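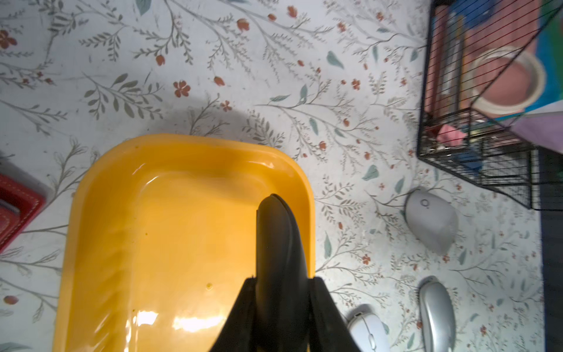
Perception and planning: wrist view pipeline, release notes for November

The tabletop stack moved to a new segmentation front end this month, and the Skinholm and Milier cells are both running it. The changes are mostly in how the wrist stream is masked, how glare is handled before depth fusion, and how the planner treats container rims. Teams who only consume the grasp topic need to change one parameter, listed at the end.

Self-masking. The old mask was a fixed polygon drawn over the lower part of the wrist view. It covered the finger and side plates in the open pose and drifted off them as the gripper closed. The new mask is rendered from the joint state and the gripper mesh on every cycle, then dilated by a few pixels to absorb calibration error. When the gripper is over a tray, the black plates can hide a good part of the near rim, and the old polygon let enough of that edge through to produce a false wall inside the container. In the regression set of 300 recorded approaches, the false wall no longer appears. Rendering happens on the same thread as the joint state callback, so a late joint message now delays the mask as well. We log a warning when the two are more than 40 ms apart.

Glare. Glossy containers remain the weak point. The yellow tray throws a bright white patch near the bottom edge of its inner surface, and the depth estimate there is unusable. The front end now flags saturated pixels and passes them on as unknown. Previously they were filled from their neighbors, which gave the planner a smooth floor it had no reason to trust. Small marks on the tray floor, such as the orange-brown specks on the yellow one, sit below the minimum object area and are dropped before clustering. Anyone working with small parts should lower that threshold and expect more noise.

Patterned surfaces. The botanical print on the tabletop was chosen by the Milier group as a hard background, and it has earned its place in the test set. The rust-red flowers were being proposed as objects by the color branch. A proposal now needs support from height above the table plane before it reaches the grasp scorer. Shadows on the print are handled by the same check. Flat items such as paper or thin cloth will fail it too — this is known, and a separate path for them is open in the tracker.

Wire mesh. Black mesh baskets are still treated as solid volumes. The segmenter sees colored contents through the bars and splits them into fragments, so the basket class overrides everything inside its hull. Objects in a basket are not graspable in this release.

Planner. Container rims are now collision geometry in their own right, with the wall height taken from the fitted model. Descent into a tray is split into a free segment above the rim and a slow straight segment below it. Replanning is triggered when the rim estimate moves by more than one voxel. The planning budget stays at 60 ms per query.

Tooling. Hakico, the log viewer, can overlay the rendered mask on recorded frames and step through proposals by rejection reason. The Simões branch of the annotation tool has been merged, and its 2650 labeled frames are in the shared store under the new schema. Old label files load with a converter but lose their occlusion flags.

Required change: set mask_source to joint_state in the perception config. The polygon option still parses and will be removed in the next release.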